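Helach Hall – Slip, Trip and Fall Walk-Through
Ground floor and entrances
Date of walk: 26 February 2021
Walked by: Arūnas Lūse
Report goes to: Horațiu Ursu, building manager
Form 13, wet weather version

Ratings: OK / Fix / Watch. Comments go under the item they belong to. Items carried over from the August walk are marked (C).

1. ENTRANCES

1.1 Outside steps clean, edges visible – Fix
The contrast strip on the second step of the north entrance is worn through in the middle, where most people put their feet. The ends still look fine, so it is easy to miss from the parking lot. Replace the full strip.

1.2 Handrails firm (C) – OK
The loose bracket noted in August has been refastened. Pulled on it hard in both directions, no movement.

1.3 Salt and grit bins stocked – Watch
North bin full. South bin less than half full and the contents have clumped. Break it up or replace it before the next freeze. The scoop is missing from the south bin.

1.4 Door closers – OK
Both outer doors close without slamming. The inner door on the south side is slow but latches.

1.5 Threshold plates flat – Fix
One screw is standing proud on the inner south door. I turned it down by hand as far as it would go. It needs a longer screw or a plug in the hole.

2. MATS

2.1 Entrance mats long enough – Watch
The rental mat from Calvo at the north entrance is fine. The south mat is shorter, and people are still leaving wet prints past the end of it. Ask Calvo for a quote on the longer size.

2.2 Mats lie flat, no curled corners – Fix
South mat, left corner as you come in. It has been taped before and the old tape is now a trip point of its own. Take the tape off and swap the mat.

2.3 Floor under mats dry – OK
Lifted both. Dry at the time of the walk. Some grit under the north mat, swept out.

2.4 Mats swept as well as floors – Watch
The cleaning log shows the floors being done daily but has no line for mats. Grit that sits on a mat gets carried onto the tile, and on smooth tile it rolls underfoot. Add a line to the log. 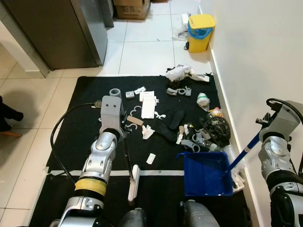

Item 2.4: brush and blue dustpan on black mat, white tile floor.

2.5 Spare mats stored off the walkway (C) – Fix
Same finding as August. Two rolled mats are standing in the back corridor beside the fire door. They don't block the door but they narrow the way to it. Room 362 has space along the back wall and I would put them there today.

3. HARD FLOORS

3.1 Tile sound, no cracked or lifted pieces – OK
There is a hairline crack by the drinking fountain. It has no edge you can feel with a shoe. Leave it.

3.2 Spills and leaks – Fix
The drinking fountain drips at the base when the button is held down. There was a small puddle when I got there. I wiped it up, ran the fountain again and the drip came back. Put a sign on it until the plumber has been.

3.3 Floor cleaner mixed to the label – Watch
The closet has two bottles of Rovero concentrate, one open, and no measuring cup. When I asked how much goes in the bucket I got two different answers. Too much leaves a film, so this matters. Put a cup in the closet and post the amount inside the door.

3.4 Wet floor signs on hand – OK
Enough for both entrances and the restrooms. One has a cracked hinge but still stands.

4. STAIRS AND CORRIDORS

4.1 Lighting – Fix
One tube out on the lower landing, one flickering outside the copy room. Replacements are in the basement.

4.2 Cables across walkways – Fix
The Netel box in the lobby is still plugged in with an extension cord that runs under the edge of the bench. Either move the box to the outlet on the other side or fit a cord cover.

4.3 Stair nosings – OK
The building plan has these going in around 2000 and they are holding up. Worth planning for, not urgent.

4.4 Corridors clear – Watch
Clear except for the mats in 2.5 and a box of paper outside the copy room. I moved the box inside.

5. FOLLOW-UP

Before the next wet day: 1.5, 2.2, 3.2 (sign), 4.2
Within two weeks: 1.1, 2.5, 4.1, cleaning log line from 2.4
Waiting on outside firms: 2.1 (Calvo), 3.2 (plumber)

Manager's comments:
Agree with all of it except 2.5. Room 362 is booked for most of March, so the mats can go in the basement for now. Plumber has been called. On 1.3, please order a new scoop for the south bin and chain it to the lid. – H. Ursu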